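Tool case and glasses cases share one table, how do you divide it?
Potine Home Forum > Small Rooms > May 2020

irkside_anna

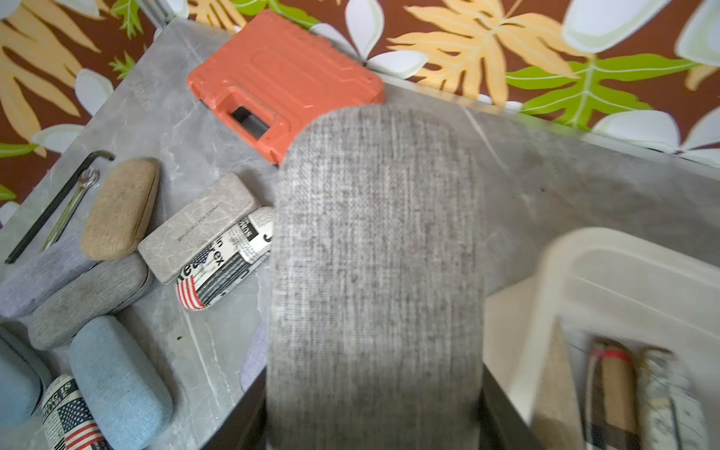

My problem is that I have one table for two hobbies. I repair small things, so I need the orange case, the hex key and the wrench near me. But I also collect glasses cases, and they always spread over the left half. I own 147 of them. Most are in boxes, I take out only a few when I want to sort them. How do you keep such things apart?

patwary70
Put the tools back in the case after every use. The hard cases get scratched very easily from a wrench. I lost a nice marbled one in this way in April.

raden_k
I don't agree with patwary70. If I must open the case each time for one hex key, I stop repairing. Better is a shallow tray for the two or three tools you use most.

irkside_anna
The tray I like. But would you sort the cases by material or by pattern? The two newspaper ones with the flag fit nowhere.

patwary70
By size, always. Six in one shoe box, standing on the long edge.

raden_k
Standing is fine for hard ones. The soft ones become bent with time, I lay them flat.

patwary70
Mine stand for years and are not bent. But maybe they are thicker than yours.

irkside_anna
I will try the tray first and measure my shoe boxes tomorrow.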